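The Levelling of Room 4

The instruction came in December, on a single sheet, and it asked for the heights of the benchmarks at Tutberg to be taken again. No reason was given. Jomar Sebastian signed for the sheet, checked the level and the two staves out of the store, and went up by the afternoon train.

The observatory at Tutberg had not observed anything for years. Its records were sound, however, and the survey still used its main benchmark, a brass bolt set in the north wall of the cellar. Every height in the valley was carried from that bolt. If the bolt had moved, the valley had moved with it on paper, and a good many drains and bridges would need to be written down again.

He was met at the gate by a woman called Magbanua, who kept the keys and the rain gauge. She showed him the cellar, the kettle and the camp bed in that order.

"The last man stayed two nights," she said.

"Who was the last man?"

"Kiken. He didn't finish."

Sebastian knew the name from the field books. Kiken had run the line from the church at Olia up to the cellar, and his figures were written in pencil in a small upright hand. They closed well as far as the front step. After the front step there was one more reading, in Room 4, and then the page was blank.

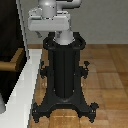

He began at the bottom. It is good practice to start from the mark that is trusted least. He set the tripod on the cellar floor, pressed the feet home, brought the bubble to the middle of its run and left it for ten minutes. It stayed there. He read the staff on the brass bolt, turned the instrument and read the staff on the bottom stair. Then he moved the staff up the stairs and did the same again.

The work is slow and has no interest for anyone watching. A back sight is taken, then a fore sight. The difference is the rise. The rises are added, the falls are taken away, and what is left is the height of one thing above another. Sebastian had done this for most of his working life. He wrote each figure down before he said it aloud, and said it aloud before he moved his feet.

By six in the evening he had reached the passage outside Room 4. The sum agreed with the old value to within a millimetre. He went over it twice and found no slip in it.

Magbanua brought soup and stood in the doorway while he ate.

"Is it right?" she asked.

"So far."

"Kiken said that."

He asked her what else Kiken had said. She thought about it properly, as she seemed to do with all questions.

"He said the house was level and the room was level, and they weren't level with each other."

"That can't be so."

"No," she said, and took the bowl.

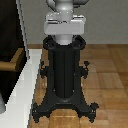
In the morning he carried the line over the threshold. The mark in Room 4 was a steel pin, set in the floor when the room held the long pendulum. The pendulum had gone to another station, but the pin had been left and was shown on all the plans. The book gave it as 400 millimetres above the front step.

He read it at 402.

He took the reading again from the other side of the door, with the instrument at a different height, and got 402. He changed staves. He let the instrument stand for an hour with the window shut, then took the set once more. The answer did not change. He ran the line back to the cellar by the outside path, in a light wind, and it closed on the brass bolt with nothing left over.

So the pin had risen by two millimetres and nothing else had. This was a small amount. A floor will do it if damp gets in below. He tested for damp and found none. He laid a long straight-edge from the pin to each wall in turn, and it touched the floor along its whole length every time. The room had not bulged. The pin had come up and the floor had come up with it, flat, walls and all, and the passage outside had stayed where it was.

At the threshold there ought to have been a step. He knelt and ran his thumbnail across the join. His nail did not catch on anything.

He sat on the camp bed that evening with Kiken's book open on his knee. The last reading, the one in Room 4, was faint, and he had taken it for 400 because that was what the printed tables said. He held the page nearer to the lamp. The final figure had been rubbed out and written over. Under the nought was the tail of a two. 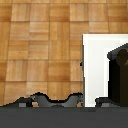

There are rules for a case like this. A reading may be struck through but not rubbed out. A figure that does not agree must be sent in with a note, and the note must not offer a cause unless the cause has been tested. Sebastian had taught these rules to younger men and had once sent one home for breaking them.

He thought about the bridges. The valley heights were carried from the cellar and did not depend on Room 4 in any way. A fault in the pin would cost no one anything. It would mean a second visit, by a larger party, and they would read 402, and look for the step, and not find it.

He sharpened his pencil and wrote 402. He wrote it in ink as well, underneath, and put his initials beside it. In the space for remarks he entered: "Threshold examined. No step. Not explained." Then he took out a clean form, headed it with Kiken's name and the page number, and began to copy the old reading as it had first been written.

Magbanua knocked at seven to say the train was running late. He asked her whether 1000 hours was still the time for reading the rain gauge. She said it was, and he said he would stay and hold the book for her.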